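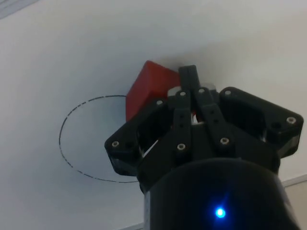
Placement task, wrist view: red cube, dashed circle, white work surface.

Print this page | E-mail this page

Household and Shop-Floor Chores Study
Progress report to Promano, second period
Prepared by Babita Nigam, with Szabolcs Kiss and Umesh Pandey

1. Where the work stands

The grant asks one question: can a single arm with a two-finger gripper do small chores, at home or in a shop, well enough that a person would leave it to them? At the end of this period the answer is yes for one narrow chore, sometimes for a second, and no for the rest of the list.

We ran three tasks since the last report. The first is the plain placement task, a cube to be put inside a marked circle. It stands in for any job where an object has to end up in a set spot, such as a cup on a coaster or a part in a tray position. The second is putting cutlery into a drawer divider. The third is restocking a shelf with small boxes, which we do at the Lultier store under the agreement signed in the first period.

2. Results

Placement. We ran 249 trials. The arm put the cube fully inside the circle in 200 of them. Of the 49 misses, 30 ended with the cube touching the line or sitting partly over it, and in the other 19 the grasp was lost before release. Szabolcs has gone through the wrist camera recordings of the 19. Most of them share one fault: the fingers came down on a corner of the cube and closed at an angle, and the cube turned as it was lifted. In the wrist view the gripper's own parts cover a good deal of what lies in front of it, and the policy seems to do worst when most of the cube is hidden behind them.

Cutlery. We made 48 attempts with forks and spoons. Forks went reasonably well. Spoons did not, mainly when two were nested together. The arm took both as one object and had no way to notice. A person sorting the same drawer finished long before the arm did, and we do not expect to close that gap under this grant.

Shelf restocking. This is still at the trial stage. The arm can take a box from a tote and set it on an empty shelf. It can't yet push a row back to make room, and that is most of what restocking consists of. Sarla Pandey, who manages the Lultier store, watched two sessions and told us she would not use it during opening hours in its present state. We agree with her.

3. Changes made

Placement scoring is now done from an overhead photo and checked by a second person. In the first period we scored by eye and two of us disagreed more often than we liked. The first-period placement figures should be read with that in mind — we have not tried to correct them.

We also stopped restarting the arm after every miss. It now gets one further try without help, and the second try is logged separately. None of the placement successes given in section 2 include a second try.

4. Problems and delays

The move to the Sangkhawat site took longer than planned. The power supply in the new room had to be rewired and we lost most of June. Replacement finger pads from Prullo came in the wrong thickness and were sent back. We are using the old set until the right ones arrive.

Umesh has taken over safety paperwork for the store sessions. The risk form for working near shoppers is drafted but not approved, so all sessions at the store remain before opening, finishing by 8 a.m.

5. Next period

We will repeat the placement task with the cube swapped for household items: a mug, a soap bottle and a folded cloth. We expect the success rate to fall, and the cloth may not work at all. Cutlery will continue with spoons only. For the shelf work we want to teach the row push on a mock shelf before going back to the store.

6. Request

We ask Promano to agree to move the unspent travel money to equipment, to pay for a second wrist camera and spare finger parts. No increase in the total is requested. Mahnaz Mohammadi has the revised budget sheet and can answer questions on it.

Print this page | E-mail this page

Related items
Progress report, first period
Task list and scoring rules, revised
Store session agreement with Lultier
Notes on nested spoons
Sangkhawat site: room plan and access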